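Wiven toy library opens again in November

The toy library in Wiven opens its doors again on November 15, 2020, after a closure of almost 90 days. Families can borrow two toys at a time, and the loan is free for children under nine.

Takeshi Sekiguchi, who leads the library, says that coloured blocks are still the most wanted item.

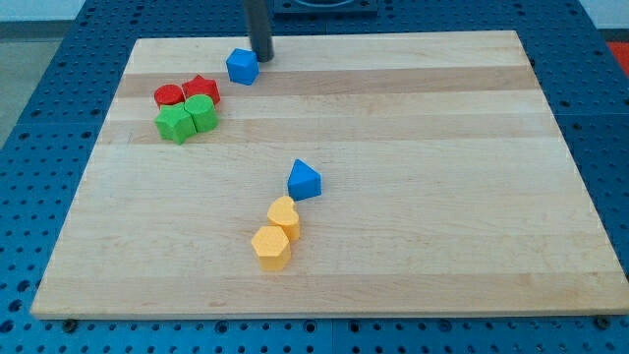 New sets with stars, cubes and cylinders were bought with a gift from the Dresta shop. Returned toys are washed before the next loan.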